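How Candles Are Made

A candle has two parts: the wax and the wick. The wax is the fuel. The wick is a braided string, usually cotton, that carries the fuel to the flame.

When you light a candle, the heat melts the wax near the top. The liquid wax soaks up into the wick, the way water soaks into a paper towel. Near the flame it gets so hot that it turns into a gas. The gas is what burns. 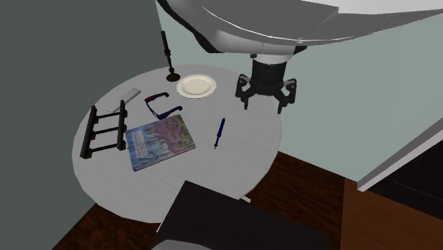

People have made candles from many things. Long ago, most families used tallow, a fat from cows or sheep. It was smoky and smelled bad. Beeswax burned cleaner but cost more. Today most candles are made of paraffin, which comes from oil. Some are made from soybeans.

The oldest way to make a candle at home is dipping. You lower a wick into melted wax, lift it out, and let it cool. Then you dip it again. Each dip adds a thin layer.

Factories use molds. At the Trenent candle works, one machine fills 700 molds at a time. Cold water runs around the molds until the wax is hard. The works makes 4000 candles on a normal day.

Words to know
Wick: the string in the middle of a candle
Tallow: hard animal fat
Mold: a hollow shape that you pour something into

Only light a candle when a grown-up is with you.

Last updated 22 Jan 2021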